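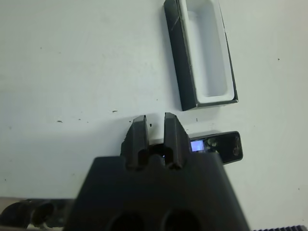 Wrist view, Fillari gripper over white table. Tray upper right, black glossy thing by the right finger.

March, 16:40

Day two with the Fillari trial kit. Mounting fine, cable a bit short again. Ran 153 picks before tea, no faults logged. Rep says 2,405 for the kit plus 400 a year support, want that in writing from Dotine befor we say yes.

Glare off the shiny black face still bothers me, bluish patch on the left part. Regula thinks turn exposure down, will try at 68 first.

Specks on table, wipe it. Dark tray frame against white is good contrast, keep that one.

To do: ask Humaira about the spare finger pads, and wether Ruchti do a cheaper mount. Trial ends when? check email.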